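Robot Software, Unit 9: From demonstrations to a policy that opens doors
Notes by Hermine Kofler

Last time we got poses out of the wrist camera. Now the fun part: turning a pile of poses into something that moves!

Start with what the policy sees. The input is a short history (we use 2 images) plus the gripper's relative motion between them. Relative is the key word. If you train on poses in a fixed room frame, your policy learns the room, and it falls apart the moment you slide the cabinet over a few inches.

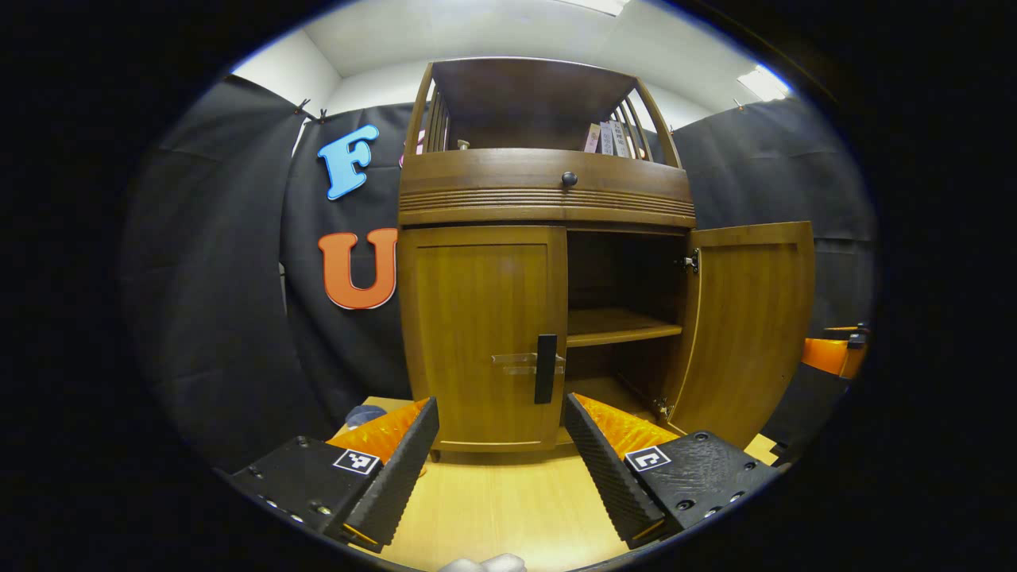
A hinged door is a lovely test case because the hand has to follow an arc. Pull straight back on the handle and the fingers slip or the whole cabinet tips toward you. Salvador Veloso's planner handles this by fitting a hinge axis to the first bit of motion and then correcting as it goes. The learned policy has to pick up the same habit from data, and with roughly 200 demonstrations it does so surprisingly well.

Finger width comes from the square markers on the fingers. Check for dropped detections before you train. Fill short gaps by interpolation, throw out long ones.

Latency: match your timestamps first, tune second. I mean it!

For lab, load the Puvach set, replay episode 694, and plot the gripper path from above. Can you find the hinge from the curve alone? Bring your plot and your fitting code to section. Belmiro Falcão has office hours at 4 p.m.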